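Kitchen tips picked up at the Tostham open day

I went along to the robot open day at Tostham in May, mostly for the free tea if I'm truthful, and came home with a pocketful of notes for my own kitchen. Allik had put on the demonstration, which was all done in simulation on a big screen, with a little teal cube for the arm to pick up, and I stood there far longer than I meant to!

Tip 1. Mind the gap between worktops. The join is the worst spot to leave anything small, so slide it well on to one side before you let go.

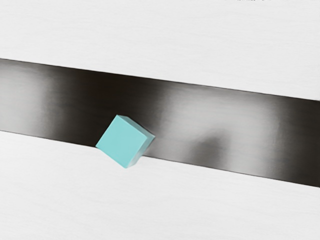
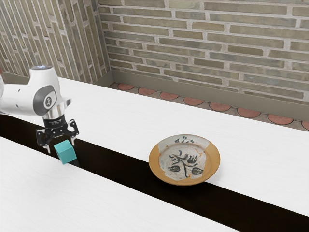
Tip 2. Come at things from straight above. I always used to grab egg cups sideways and knock over whatever stood next to them, and now I open my fingers wide first and come down slowly (it feels daft for a day or two, then you stop noticing).

Tip 3. Keep your good plates back from the edge. A hand's width is plenty, and more if you have cats.

The lady from Akbulut told us their practice run had 1,592 goes in it, which made me feel a good deal better about my pastry. If you'd like to see it for yourself, the Tonov hall is doing another one at 2 in the afternoon, and the 92 bus stops right outside. Take a cushion, the chairs are hard.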